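Fachbereich Hauswirtschaft und Objektpflege
Modul: Ordnung und Abfalltrennung am Arbeitsplatz
Handout zur zweiten Unterrichtseinheit, Stand: 8. März 2026

1. Gegenstand der Einheit

Die Einheit behandelt den Tischabfallbehälter als Teil der Arbeitsplatzausstattung. Gemeint sind kleine Behälter, die auf einer Arbeits- oder Tischfläche stehen und den während einer Tätigkeit anfallenden Kleinabfall aufnehmen. Sie ersetzen die Sammelbehälter im Flur oder im Entsorgungsraum nicht. Sie sind diesen vorgelagert und werden in sie entleert.

Vorausgesetzt werden die Inhalte der ersten Einheit (Abfallarten, Farbkennzeichnung der Sammelbehälter, Hygieneplan). Wer die erste Einheit versäumt hat, arbeitet die Seiten 2 bis 7 des Modulskripts selbstständig nach.

2. Begriffe

Korpus: der eigentliche Behälter, meist zylindrisch oder leicht konisch.
Einwurföffnung: die nutzbare Öffnung bei geöffnetem Deckel. Sie ist in der Regel kleiner als der Durchmesser des Korpus.
Scharnierdeckel: ein am Behälter befestigter Deckel, der nach hinten aufgeklappt wird.
Auskleidung: der Einsatz oder Beutel, der die Innenwand vor Verschmutzung schützt.
Standfläche: der Bereich des Tisches, den der Behälter dauerhaft belegt.

Die Begriffe sind in der schriftlichen Leistungskontrolle in dieser Form zu verwenden. Umgangssprachliche Bezeichnungen wie »Tischeimer« oder »Klappeimer« werden nicht gewertet.

3. Aufstellung

Der Behälter wird in den hinteren Bereich der Tischfläche gestellt, mit Abstand zur Wand, damit der Deckel vollständig öffnen kann. Die Bewegungsrichtung des Deckels zeigt von der arbeitenden Person weg. Der vordere Bereich des Tisches bleibt der Tätigkeit vorbehalten. Geräte, Unterlagen und Lebensmittel werden nicht unmittelbar neben der Einwurföffnung abgelegt.

Auf Holztischen ist die Standfläche bei jeder Reinigung mitzuerfassen. Der Behälter wird dazu angehoben und nicht über die Fläche geschoben. Feuchtigkeit unter dem Boden des Behälters führt auf Holz zu Rändern, die sich nur mit erheblichem Aufwand entfernen lassen. 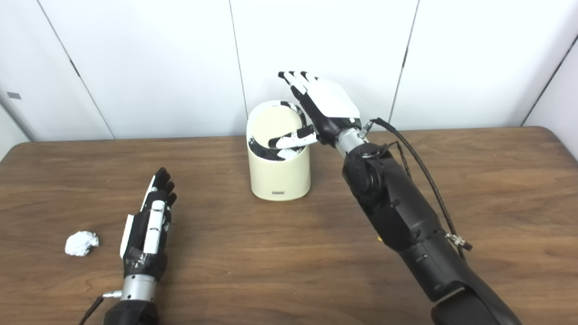 Abb. 1: Cremefarbener, zylindrischer Behälter auf einem Holztisch, Griff in die Öffnung.

Für die Lehrräume am Standort Fimville gilt, dass jeder Arbeitstisch nur einen Tischbehälter erhält. Zusätzliche Behälter werden bei der Raumaufsicht beantragt. Die Ausgabe erfolgt über das Materiallager Zendberg, die Rückgabe in gereinigtem Zustand an derselben Stelle.

4. Einwurf und Entnahme

Kleinabfall wird über der Einwurföffnung losgelassen. Das Werfen aus der Entfernung ist zu unterlassen. Lose Bestandteile werden vor dem Einwurf zusammengefasst: Papierstreifen werden gefaltet, Folien zusammengedrückt, Krümel auf einem Blatt gesammelt.

In den Behälter wird nur gegriffen, wenn der Inhalt vollständig einsehbar ist. Bei nicht einsehbarem Inhalt wird der Behälter auf einer Unterlage entleert und der gesuchte Gegenstand von dort entnommen. Scherben, Klingen und Kanülen gehören in keinem Fall in einen Tischbehälter.

5. Aluminiumfolie

Bei Aluminiumfolie ist die Zuordnung häufiger fehlerhaft als bei anderen Kleinabfällen, weil sie sowohl als Verpackung als auch als Hilfsmittel in der Küche vorkommt. Maßgeblich ist stets die Sortiervorgabe des örtlichen Entsorgers. Grobe Speisereste werden zuvor abgestreift. Mehrere kleine Stücke werden zu einer festen Kugel geformt, die sich in der Sortierung besser erfassen lässt als einzelne flache Abschnitte.

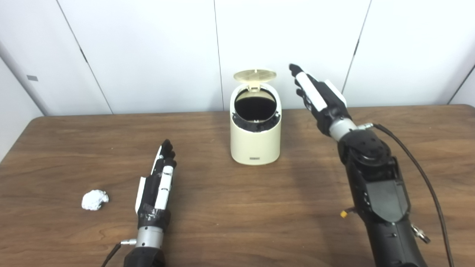 Der Arbeitsgang »Tisch räumen« beginnt mit einer Sichtung der gesamten Fläche. Zunächst wird festgestellt, welche Gegenstände verbleiben, welche an ihren Platz zurückkehren und welche zu entsorgen sind. Erst danach wird etwas angefasst. Als Beispiel dient die zerknüllte Alufolie links im Vordergrund auf dem Tisch: Der Deckel des Behälters ist bereits aufgeklappt, der Weg zur Öffnung frei. Die Kursteilnehmenden begründen schriftlich, ob ein solches Stück in den Tischbehälter gegeben oder getrennt gesammelt wird, und nennen die zugrunde liegende Vorgabe.

6. Auskleidung und Entleerung

Die Auskleidung wird so eingelegt, dass sie den Rand sicher umfasst und beim Einwurf nicht nachrutscht. Der Deckel muss sich danach ohne Widerstand schließen lassen. Überstehendes Material wird glatt angelegt.

Entleert wird bei einer Füllhöhe von 50 Prozent, spätestens jedoch am Ende des Unterrichtstages. Nach der Entleerung sind Innenrand und Deckelunterseite feucht abzuwischen und trocken nachzureiben. Etiketten am Korpus bleiben erhalten und werden nicht mit Scheuermitteln behandelt. Für die Lehrräume ist das Reinigungsmittel Stakley in der ausgehängten Dosierung vorgesehen.

7. Aufgaben zur Nachbereitung

Fertigen Sie eine Skizze Ihres eigenen Arbeitsplatzes an und tragen Sie die Standfläche des Abfallbehälters sowie die Öffnungsrichtung des Deckels ein.

Beschreiben Sie den Arbeitsgang »Tisch räumen« für einen Tisch Ihrer Wahl. Der Text umfasst mindestens 50 Wörter und verwendet die Begriffe aus Abschnitt 2.

Die Ausarbeitungen werden zu Beginn der dritten Einheit abgegeben. Verspätete Abgaben sind vorab im Sekretariat, Haus Tănase, anzumelden.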